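Right, a small thread on what I've been up to with Goma, our grasp timing tool. Mostly software, a bit of grumbling.

The problem: the head view and the gripper view each run on their own clock. When they drift apart, the planner thinks the fingers closed before they did.

Head view first, then one from a gripper: 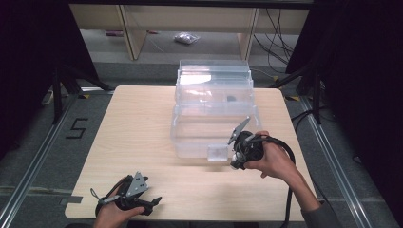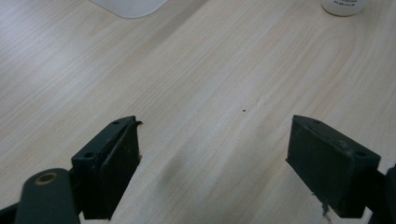
My first fix was to match timestamps and hope. Fine for short runs, rubbish after some 12 minutes.

So now Goma looks for motion in both streams and slides one along until they agree. It checks again every 10 seconds – cheap enough that I leave it on all the time.

Clear plastic is still a pain! Depth goes full of holes and Stolari (our segmenter) happily merges two boxes into one. I've told it to trust edges over depth for now.

Also moved the logs over to Pelletier, which replays a run at 3 times speed. Lovely for spotting drift.

Next job is the config loader. It reads the same file twice and I can't work out why – if you've seen that in Starus, shout!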